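かたづけができないロボットに、かたづけを教える

2020年1月5日

へやをかたづけなさい、と言われたことのない人は、この先を読まなくてもかまいません。たぶん、ほとんどの人が残ったと思います。

かたづけは、おとなが思っているよりずっとむずかしい仕事です。その証拠に、世界中のかしこい人たちがロボットに教えようとして、今もなかなか終わっていません。ガルテン（Galten）という研究室のチームも、そのなかまです。この人たちは、穴のたくさんあいた板に工具やテープをかける、という仕事をロボットに教えています。ガレージや図工室のかべで見かける、あの板です。有孔（ゆうこう）ボードといいます。

チームをまとめているのはフィリッポス・コキノスさん。自分の机の上についてはコメントをもらえませんでした。

命令を書けばいいのでは？

むかしからあるやり方は、人間が命令をぜんぶ書くことです。「うでを右に動かせ。指をとじろ。持ち上げろ」。自動車の工場では、このやり方でうまくいきます。部品がいつも同じ場所に、同じ向きでやってくるからです。

ところが、かたづけるものというのは、ちらかっています。ちらかっているから、かたづけるのです。ドライバーはたてに置いてあるかもしれないし、ななめかもしれない。はさみは開いているかもしれない。テープは、だれかが使ったぶんだけ細くなっています。「うでを右に動かせ」と書いておいても、はさみがそこになければ、ロボットはまじめな顔で空気をつかみます。顔はないのですが。

では、はさみがどこにあっても大丈夫なように、ぜんぶの場合を書いておけばいいでしょうか。やってみたい人は、紙をたくさん用意してください。

まねをさせる

そこでチームは「模倣学習（もほうがくしゅう）」という方法を使いました。模倣とは、まねのことです。学校でやるとおこられることもありますが、研究室でやると論文になります。

やり方はこうです。まず人間がロボットのうでをあやつって、お手本を見せます。はさみをつまんで、持ち上げて、金具にかける。そのあいだ、コンピューターは二つのことを記録しつづけます。カメラに何がうつっていたか。そのとき、うでがどう動いたか。

お手本がたまったら、こんどはコンピューターの番です。「こう見えたときは、こう動く」という組み合わせを、何度も何度も見なおして練習します。さいしょのうちは、でたらめな答えを出します。お手本とくらべて、ちがっていたら少し直す。またくらべて、また少し直す。漢字ドリルとよく似ています。ちがうのは、コンピューターがあきないことと、えんぴつをかじらないことです。

練習が終わったコンピューターは、お手本のビデオを頭の中で再生しているわけではありません。今見えているものから、次の動きを考えて出しています。だから、はさみの場所がお手本と少しずれていても、うまくすれば、ちゃんとそこへ手をのばします。

うまくすれば、です。

お手本がりっぱすぎた

さいしょのお手本は20回でした。お手本をやったのは、チームでいちばん操作がうまいソーシャ・スワンソンさんです。つまむのも、かけるのも、一度で決まります。見ていると気持ちがいいくらいだったそうです。

これを習ったロボットは、はじめのうち、とてもいい感じでした。うでがすうっとのびて、はさみに近づきます。ところが指が少しだけ右にずれました。ほんの少しです。するとロボットは、ずれたまま指をとじ、何も持たずにうでを上げ、何も持たずにボードまで行き、何もかかっていない金具の前で、ていねいに指を開きました。

どうしてでしょう。

スワンソンさんは、失敗しません。ということは、お手本の中に「失敗したあとに何をするか」が一度も出てこないのです。ロボットにしてみれば、指が右にずれた景色は、生まれてはじめて見る景色です。習っていないところがテストに出たようなものです。しかも、一度ずれると次の景色はもっと見なれないものになり、もっとまちがえて、さらに見なれない場所へ行ってしまいます。道に迷った人が、あわてて走り出すのに似ています。

チームは、お手本の数をふやしてみました。成績は少しよくなりました。でも、りっぱなお手本をいくら足しても、迷子になったときの帰り道はのっていません。

わざと下手にやる

アンガス・コーウィさんの考えは、かんたんでした。わざとずらしたところから始めて、そこから直すお手本を見せればいい。

指をはさみの横まで持っていって、「おっと」と止まり、少しもどして、つかみなおす。テープの輪を金具にかけようとして、ふちにぶつけて、いったんはなれて、もう一度ねらう。ペンチのかたほうの持ち手だけがひっかかってしまったら、はずして、やりなおす。

コーウィさんは、このお手本を自分でたくさんやりました。下手にやるのは思ったよりむずかしい、とのことです。チームのほかの人たちは、そんなことはないだろうという顔で聞いていました。

集めたお手本は、ぜんぶで約1,000回。そのうち294回は、あとで見なおして使わないことにしました。つかみなおすつもりが床に落としてしまったものや、操作している人がとちゅうでくしゃみをしたものです。くしゃみのほうは、残しておくとロボットがまねをするかもしれません。まねをするように作ってあるのですから、文句は言えません。

どうなったか

仕事は4種類ありました。はさみをかける。ペンチをかける。テープをかける。ドライバーをカップに立てる。

「直すお手本」もいっしょに習ったロボットは、やっぱり指をずらしました。ここは大事なところです。まちがえなくなったのではありません。ずれたあと、止まって、もどって、つかみなおすようになったのです。前のロボットなら空気を運んでいたところで、新しいロボットは二度目をやります。三度目をやることもあります。

いちばんのびたのは、テープでした。輪の穴に金具を通すのは、少しずれただけで失敗する仕事なので、やりなおしのうでまえがそのまま成績になります。反対に、あまりのびなかったのはドライバーです。細長いものをつまむと、つまんだ場所によって先っぽの向きが変わります。カップの口の手前で先っぽがそっぽを向いていると、ロボットは同じやりなおしを、同じようにくり返しました。やりなおす気持ちはあるのです。持ちかえるという考えが、ないだけで。

この結果から「下手なお手本のほうがいい」と思った人は、あわてないでください。コーウィさんのお手本だけで習わせたロボットも、チームはためしています。そのロボットは、うまくつかめているときでも、いったん止まって、もどりました。はさみを持ったまま、なぜか少し反省してから運ぶのです。りっぱなお手本と、直すお手本と、両方まぜて習わせたものがいちばんよくできました。

どのくらいの割合でまぜるのがいいかは、まだわかっていません。ほかの道具でも同じになるかどうかも、調べているところです。

ためしてみよう

おうちの人か友だちと、二人でできます。

一人がロボット役になって、目をかたほうつぶり、使っていいのは親指と人さし指だけです。もう一人は先生役です。机の上のセロハンテープを、フックやペン立てにかけてもらいます。先生役は、さいしょに一度だけ、完ぺきなお手本を見せてください。

次に、先生役はわざと失敗して、直すところまで見せます。ロボット役は、一度目と二度目で動きが変わったでしょうか。人間はもともとやりなおし方を知っているので、あまり変わらないかもしれません。そのときは、自分がどこでそれを習ったのか、思い出してみてください。ちょっと思い出せないと思います。ロボットの研究者が苦労しているのは、だいたいそういうところです。

はさみの先は自分に向けないこと。ドライバーは使わないこと。

ことばのメモ

模倣学習：お手本の動きと、そのとき見えていたものをいっしょに記録して、まねをさせる教え方。

グリッパー：ロボットのうでの先についている、ものをつかむ部分。人間でいうと手ですが、指の数はたいてい人間より少なくて、それでも研究者は「じゅうぶんだ」と言います。

有孔ボード：穴にフックをさして、ものをかけられる板。フックをさす場所を自分で決められるので、決めるだけで日曜日が終わることもあります。

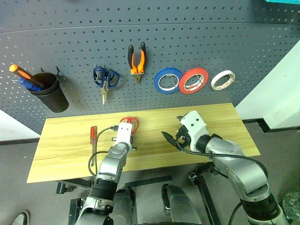
文：スカイ・ストラカン

赤い持ち手のはさみと、赤い持ち手のドライバーが、まだ台の上です。青、赤、白のテープはもうボードにならんでいます。次の回では、ラビンダー・キャンベルさんに、ロボットの「持ちかえ」について聞きます。ドライバーの話が中心になる予定です。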